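About Grarkness

Grarkness tests and certifies water meters for small utilities and apartment owners. The company was set up in Plosero with one flow bench and now runs 19 benches in two buildings. The main lab handles residential sizes. The Lumanlan site takes larger meters, up to 700 gallons per minute.

Each meter is checked at low, middle and high flow. Results are recorded against a reference tank, and a meter outside tolerance is returned with a tag giving the error at each rate.
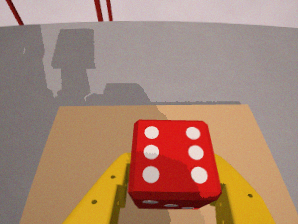
Posted by the Grarkness office
20 May 2018

Reports are kept on file under the serial number of the meter and can be reissued on request. Our current contract with the Tamska water district covers 3905 meters, tested in batches by street. Repairs are quoted separately.

Meters should be drained and capped before shipping. Deliveries are accepted at the Plosero dock on weekdays. Call extension 744 for pallet loads.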